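Home | Contents | Previous chapter | Next chapter | Index

Chapter 3
Looking After the Fingers

I learned most of what goes into this chapter on a Sunday, with a hand-held gripper on the bench and a manual that skipped the bit I wanted. The tool was a Skurnier, the little two-fingered sort we use all through this book, and I'd been blaming my software for a week (poor software!) before I thought to look at the hardware.

So we start with looking. Open the jaw, point it at a plain bit of table and have a proper nose at both pads before you pick up a screwdriver. Dust and light scuffs on black pads show up nicely in decent light, and so does a rough patch along a bottom edge.

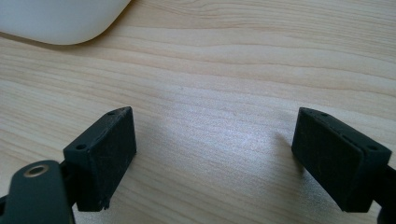 How often should the pads be checked?

Before every session, and again after every 256 grips if you're working through a long run.

I keep a tally in the Droseo logbook, which stood at 2,204 grips when I wrote this, and I scribble the state of each pad beside it. Scuffs get a tick and I carry on. A ragged edge gets a circle, and I run a fingertip along it - gently - to feel whether it might snag on cloth or a thin bag. Then I open and close the jaw 15 times by hand, slowly, listening for a click at the pivots. Wipe the faces with a dry cloth first, mind, or you'll be grinding the grit in while you listen!

The other thing to compare is the angle of the two pads. With the jaw wide open they should face each other across the gap like a pair of bookends, and if one has crept round on its mount you'll want to sort that before touching any settings.

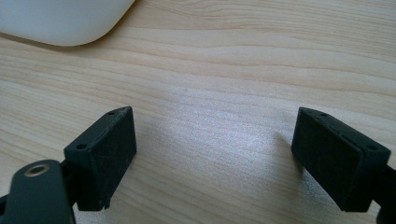 Chalerm Intarasuk read a draft of this chapter and told me I was far too quick to reach for the screwdriver. Mark the old position with a pencil first, he wrote, then slacken one screw at a time, or you'll never find your way back to where you started. I've done it his way ever since, and the Trasdale exercises in section 3 follow his order.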